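**Thread: the picking robot at work, and what it's changing for those of us who pick.** March 30, 2022

I pack online grocery orders at Londoño. A lot of you have asked about the robot, so I'm going to put it all in one place and then go to bed.

It comes from a company called Lotik. It has arms, it has hands, and it is supposed to take vegetables off a rack and put them in a shopping basket. Which is my job, or the middle part of my job. 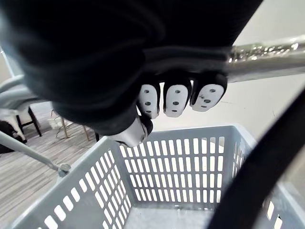
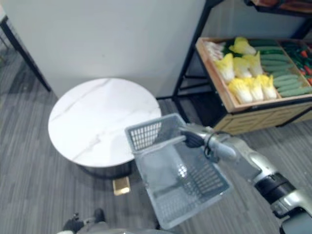
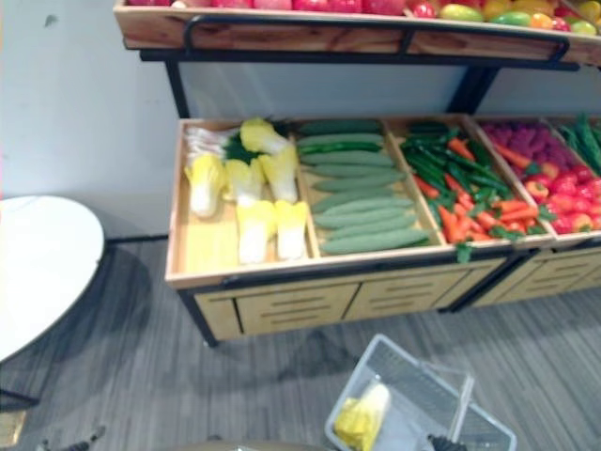
Basket empty in the first two, one napa cabbage in it in the third.

---

Let me start with the pitch, as given to us standing up before a shift. "It takes the repetitive part so you can focus on the customer." I have never met the customer. The customer is a sticker that comes out of a printer.

---

The repetitive part is also the part I'm good at. I can feel a soft cucumber before I've looked at it. Take that away and what's left for me is bags, labels and complaints.

---

What it's being tried on: cabbage, cucumbers, chilies, that sort of thing. Laid out nice on wooden shelves with little dividers. I would love to work from a rack like that. Our real racks at six in the morning are green plastic crates with the lids still half on and a puddle underneath.

---

Yes, I said this out loud at the meeting. The answer was that conditions will be "brought closer to the floor over time." I asked if it might go the other way, and the floor would be brought closer to the conditions. Got a laugh. Didn't get an answer.

---

Because that second thing is what I think happens. You don't see machines learning to deal with our mess so much as you see us being told to tidy up for the machine. Cucumbers all lying the same way. Dividers kept straight. No crates in the aisle. Guess whose hands do the straightening.

---

We already went through it with the Ideck scanners. Those were going to save us walking. First month, the route it gave you sent you from potatoes to eggs and back to onions, and then we moved the onions. So now it's a good route! The report said the scanner improved the route. Jhonatan and I carried the onions.

---

The number they keep giving us is 60 seconds. That's the goal for one item, shelf to basket. I do not know whether it's there yet and I'm not going to pretend I do. I've never been allowed to stand next to it with a watch.

---

What I do know is I get 8 seconds an item on the Ideck before my line goes yellow. Eight. For a person with a bad shoulder and a cart with one sticky wheel.

---

So explain to me how we're the slow part. The machine gets patience and engineers. I get a yellow line.

---

Manee Ongart made a point I keep chewing on. She's been in produce longer than anyone and she isn't against the thing at all. She says a machine that is slow but works all night doesn't need to beat you, it only needs to be there when you've gone home. I hate that this is right.

---

Night shift is where it would land first. Night shift is also where the extra pay is. Yeison Cáceres does nights so he can take his kids to school in the morning. If nights turns into one person minding machines, there's one job there and a line of us wanting it.

---

And "minding" is a real job title now. There was a sheet on the board. "Automation attendant." I read it so you don't have to:

- stand by during picking
- refill the rack
- pick up dropped items
- put wrong items back
- log every stop on a tablet
- keep the area clear

Same grade as picker. Same pay as picker. More to sign.

---

Somebody in the replies to my last post said attendants will be "upskilled." Picking up a dropped cabbage and writing down that it was dropped is a picker's job plus paperwork.

---

Now the fair part, so nobody says I'm only here to moan.

The hands are better than I expected. I was picturing a claw from an arcade. There are separate fingers with white pads on the tips, and a thumb. I looked at it and thought, okay, someone has spent a long time on this.

---

Also fair: lifting. If a machine wants to move the big sacks of potatoes, please, take every one. I'll hold the door. My shoulder and I have been asking for help with the sacks for years. What we got was a poster about bending your knees.

---

I raised this too. Why start with one cabbage in a basket and leave the sacks? I was told the sacks are "a different product category." Meaning, I guess, that nobody wants to pay for that one.

---

It's the thing that bothers me most, if I had to choose. The bit that hurts us stays ours. The bit that is sort of pleasant, where you choose the good one out of the pile for a person you'll never see, goes to the machine.

---

And about choosing. Ask anyone who picks. Half of it is saying no. You turn a pepper over, there's a soft spot, you put it back and take the next one. When I asked how the robot decides a pepper is bad, the man from Lotik said quality would be "handled upstream."

---

Upstream is Attila Halász. Upstream is one guy on the loading dock with a clipboard and a cold. I told Attila he'd been promoted to upstream and he wanted to know if it came with gloves.

---

Someone's going to ask about the other site, so: yes, I called around. A cousin of mine knows people at the Podska warehouse, where they had machines put in before us (another make, moving boxes, no vegetables). No layoffs there. They keep saying that in our meetings and as far as I can tell it's true.

---

But listen to how it's true. Nobody was let go. People left the usual way and the openings weren't filled. The ones who stayed got 2 aisles each where they used to have one. You can do that for years and never once have to say the word layoff.

---

I'd believe a promise on paper. I've asked for three things in writing and I'll put them here so they're public:

No hours cut on account of the pilot.

Attendant paid a grade up, or don't call it a new job.

Pick rates frozen while it's running, so our good weeks don't get used to set the bar and our bad weeks don't get used to sell the machine.

---

Ruth Arboleda took those to management for us. She got "we hear you" on the first, "we'll look at that" on the second, and silence on the third. She's going back in April. Ruth doesn't enjoy silence, so I have some hope.

---

One more thing, from the floor. Since all this started, people pick differently. Quieter. There's a feeling that whatever you do might be getting written down so it can be taught to something. I haven't seen anything to prove that. But no one has told us what is being recorded either, and it would take one email.

---

A younger guy asked me whether he should slow down so the numbers look bad, or speed up so he looks worth keeping. He was serious. I didn't have anything smart to tell him. I said pick the way you pick and write your hours down at home.

---

To the people telling me I'd have been against the tractor: I'm fine with tractors. I would like to know who gets the afternoon off when the tractor shows up. So far on our floor I've counted 10 meetings about this machine and zero afternoons.

---

To the people telling me it'll never work: don't lean on that. I've heard it about self-checkout, and I've heard it about the scanners. They don't need it to work great. They need it to work well enough for somebody to sign.

---

Replies I can answer fast, before I put the phone down:

Does it talk? Not to me.

Does it have a name? No, and please stop suggesting them.

Would I take the attendant job? At the picker's rate, no. A grade up, with my name off the sack rota, ask me again.

Is the cabbage any good? Looks fine to me. I'd want to pick it up first.

---

I'll add to this thread when Ruth's had her meeting. If you work somewhere that has one of these and you've got the pay part in writing, send me the wording. Block out the company name if you need to.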